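Werkura Gripper Comparison Service

Products > Evaluation and Testing > Gripper Comparison

Overview

The Gripper Comparison Service allows customers to try several end effectors on one robot arm, with their own parts, before committing to a purchase. It is intended for manufacturers, pharmacies, parts distributors and research laboratories that already know which task they wish to automate but have not yet selected the hand that will perform it.

Three product families are currently kept in stock for evaluation: the Pornetti two-finger parallel gripper, the Zanetti multi-finger hand, and the Lisus suction head. Customers may also send a gripper of their own, provided that the mounting plate drawing is received with the application.

The service is managed by Natalina Cirillo. Integration and controller questions are handled by Pádraig Mac an tSaoi.

What Is Compared

Each gripper is assessed on the same task, with the same arm, the same controller settings and the same set of parts. The standard program consists of 100 attempts per gripper. Attempts are recorded as complete, partial or failed. A partial result means that the part left its starting position under control but did not arrive at the target position in the required orientation.

The following are reported for every gripper tested:

Completion rate by part type
Mean cycle time, excluding operator resets
Number of unplanned contacts with the fixture
Cable clearance at the wrist through the full working range
Condition of finger surfaces or coverings at the end of the program
Time required to mount, wire and calibrate

Customers should note that cycle time is not used to rank grippers unless the customer requests it. A fast gripper that disturbs neighboring parts is often of little use in narrow storage, and the report keeps the two measures separate.

Narrow Compartment Picking

Picking from shallow compartments is the task most frequently requested. It places demands on a gripper that open bin picking does not. The approach angle is limited by the walls of the compartment, the part may be only partly accessible, and light fixtures can shift when touched. The standard fixture for this task is a divided cardboard organizer. Cardboard is specified because it marks easily, so that contact with the dividers can be checked after each block of attempts.
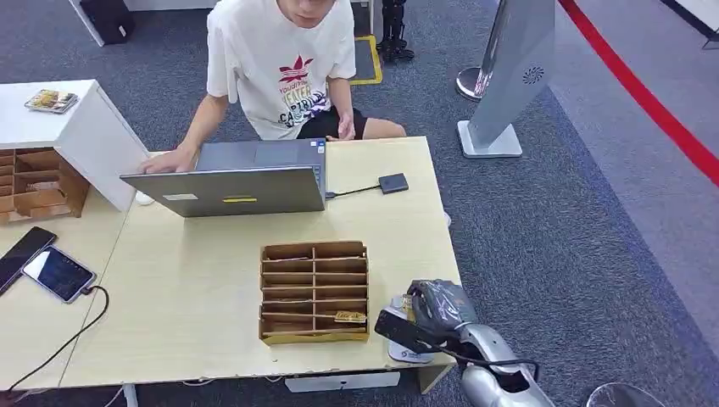
Arm and cardboard organizer at the evaluation desk, with the operator's laptop behind.
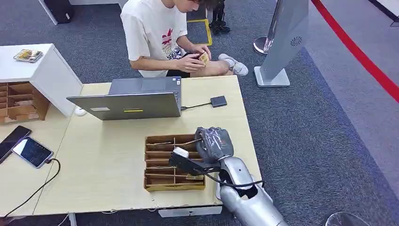
For compartment work, the choice of tool length is generally of greater consequence than gripping force. A short tool brings the wrist too close to the fixture and reduces the range of usable approach angles. A long tool reaches the rear of the compartment but increases deflection at the tip, and small errors in calibration become more visible. Customers are asked to supply the depth and height of their narrowest compartment so that a suitable tool can be prepared in advance.

Protective coverings are available for all multi-finger hands. They reduce wear and keep dust away from the joints, but they also add thickness to the fingers. Where a covering will be used in production, it should be fitted during evaluation as well. Results obtained with bare fingers will not be accepted as evidence for a covered hand.

Arm and Controller

The evaluation arm accepts payloads of up to 5 kg, including the gripper and tool. The controller provides two modes of operation. In taught mode, the operator moves the arm through the task and stores the positions. In guided mode, the position of the part is taken from a camera and the approach is calculated for each attempt. Either mode may be selected, but the mode cannot be changed partway through a program.

Camera placement may be included as a second comparison. A head-level view shows the entire work surface and is simpler to set up. A wrist view gives better detail close to the part, although the gripper itself can block the view during the last part of the approach. Customers considering guided mode are advised to request both.

Supplying Parts

A minimum of 12 sample parts is required. Samples should include ordinary production variation. Please do not select the best examples. Packets, sachets and boxed items should be supplied sealed and labeled exactly as they will be handled in service, as shiny films and loose label edges affect both camera detection and grip.

Parts that are sharp, pressurized or temperature controlled require written approval before shipment. Food products are accepted in sealed packaging only.

Attendance

Customers may attend the evaluation in person or receive the recordings and report afterward. Attendance is recommended for the first session, when part presentation and acceptance limits are agreed with the operator. Changes to the acceptance limits after that session will require the program to be restarted.

Visitors remain outside the marked floor area while the arm is enabled. Parts are repositioned by the operator.

Report and Data

The customer receives a written report, the attempt log in spreadsheet form, and all video from the cameras used. Controller settings are listed in full so that the customer's own integrator can repeat the tests. Reports do not name a recommended supplier. On request, Mr. Mac an tSaoi will review the results with the customer's engineering staff by telephone.

Recordings are stored until the end of the contract period and are then deleted unless an extension has been agreed.

Ordering Information

Single gripper evaluation, taught mode: order code GC-319-T
Single gripper evaluation, guided mode: order code GC-319-G
Additional gripper, same task and mode: order code GC-319-A
Camera placement comparison: order code GC-319-C

Applications for the next evaluation period close at the end of May. The application form, sample part declaration and mounting plate template may be requested from Ms. Cirillo through the Evaluation and Testing office.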